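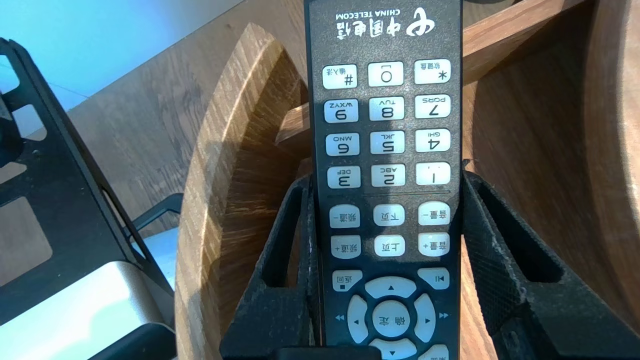
Set-top box remote

A set-top box remote is the handset that comes with a television box from a phone or broadband company, as opposed to the one that came with the telly itself. I keep the household technology pages on the Kevidside wiki, and this is the entry I get asked to expand most often, so I've had a proper go at it.

Naming

At home we just say "the box remote". People write in with "the zapper", "the clicker" and (my favourite) "the other one". The company that supplies the service usually puts its own name on the handset, as with China Telecom, whose name is printed in Chinese and English.

Number keys

Most of the ones I own have 12 keys in the number pad, laid out like a telephone: 1 to 9, then a bottom row with the star, the 0 and the hash. The letters are carried over from phones too, so 2 has ABC, 7 has PQRS and 9 has WXYZ, and you can tap out the name of a film if you've got the patience. On the China Telecom handset the hash key is also marked for the input method and the star for the soft keyboard. I do like a key with two jobs!

Channel, page and volume

Channel (频道) and volume (音量) each get a plus and a minus. The page keys, 上页 for page up and 下页 for page down, sit between them, and I was slow to see the point of those until I met a programme guide with 319 channels in it. Back is 返回. Play and pause share one key with a triangle and bars, same as nearly everywhere.

Working with the television

Lots of box remotes can learn a few commands from the television's own remote, usually power and volume. The method varies. My old Nurmi box wanted two keys held down until a light blinked, while the Flenarura one did it all through a menu (much nicer, though I did get lost in it twice).

Cleaning

Fluff loves the gaps between keys. I take the batteries out, run a dry, soft brush along the rows and finish with a barely damp cloth. Please don't spray anything straight on to it.

Replacements

Copies are easy to find, but match the layout as well as the name. I once bought a Fusoser spare that looked perfect and had the page keys where I wanted volume. It lives in the drawer with the takeaway menus.

See also: Universal remote; Programme guide; Telephone keypad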